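Bavix phone slows down after 30 minutes of gaming – chip or case design?

tarn_566
I've had the Bavix for three weeks and I like nearly everything about it. Screen is good, battery gets me through the day. The problem is games. For the first half hour everything is smooth, then the frame rate falls off and stays down until I quit and leave the phone alone for a while. Same thing on two different games, on wifi and on mobile data. I've turned off everything in the background and it makes no difference.

Is this the chip throttling, or is there something wrong with my unit? I have until the end of next week to send it back.

mossgate
Throttling. The Vekik chip in that phone runs hot under load and they all do it. Mine holds full speed for a bit less than yours, so I'd say your unit is fine.

plainoldray
Disagree that it's the chip. My brother's Fragkou tablet has the same Vekik in it and runs the same games all evening. The Bavix is thin and has a glass back with not much behind it to carry the heat away. Put that chip in a thicker body and the problem goes away.

mossgate
A tablet has a lot more surface to lose heat through. You can't compare the two.

plainoldray
That was my point. The part is the same and the body is different, so the body is the difference.

mossgate
And if the chip drew less power the body wouldn't matter. Last year's Bavix was just as thin and didn't do this.

tarn_566
Does the software matter? I'm still on the version it shipped with. There's an update waiting but I've been putting it off.

Dineo Matlala
Take the update before you decide anything. I ran the same benchmark in a loop before and after on mine. Before, the score on the last run was 424. After, it was 566. First run was the same both times. So they changed how soon it cuts the clock speed, or by how much. It still slows down, but I notice it a lot less.

Test details, for those who will ask: case off, brightness at half, airplane mode on, battery full at the start, phone lying flat on a table.

kettle_lane
Was the phone warmer after the update? If they just raised the temperature limit I'm not sure I want that. Heat is bad for the battery over time.

Dineo Matlala
A little warmer in the hand, up near the camera. I didn't measure it. I can still hold it without any trouble.

kettle_lane
Then they moved the limit and called it a performance fix. I'd rather have the slower phone and a battery that lasts three years.

mossgate
You don't know that. They could have fixed the scheduler. The older build kept waking the big cores for no reason, you could see it in any monitoring app.

kettle_lane
You don't know that either.

plainoldray
Has anyone here used the Brutine app? It lets you cap the frame rate per game. I set one game to 30 and it ran for a whole train ride with no slowdown. It doesn't look as nice but it's steady, and I'll take steady.

oxbow12
Brutine asks for far too many permissions for what it does. I removed it the same day. Most games have their own frame rate setting if you look under graphics, use that.

plainoldray
Neither of the two I play has one. But I agree about the permissions – I said no to contacts and location and it still works.

oxbow12
Worth knowing, thanks. It wouldn't start for me without location, maybe that was an older version.

tarn_566
OK, I took the update last night and played for an hour with the case off. Better than before. It still drops, but later, and not as far. I can't say how much of that is the case and how much is the update because I changed both at once. My mistake. I'll put the case back on tonight and try again.

mossgate
What case is it? The thick rubber ones are terrible for this.

tarn_566
Thick rubber one.

mossgate
Well.

Dineo Matlala
Let it cool fully between tests or the second one will look worse than it is. I leave mine an hour. Also don't charge while you play, that alone cost me more speed than anything else I tried.

kettle_lane
Agree on the charging. Same on every phone I've owned.

tarn_566
Case on, full battery, not charging: the slowdown came at 48 minutes. That's good enough for how I play, so I'm keeping the phone and buying a thinner case. Thanks all. I still think a phone at this price should do better.

plainoldray
It should. Blame the body.

mossgate
Blame the chip.

Thread closed by moderator 4 September 2018. Please start a new topic for questions on the January model.

Contact us | Forum rules | Copyright 2018 | Back to top
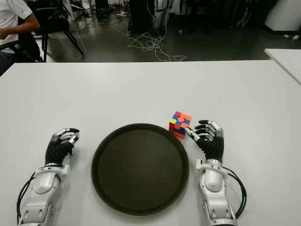 Rubik's cube and a round dark tray on a white tabletop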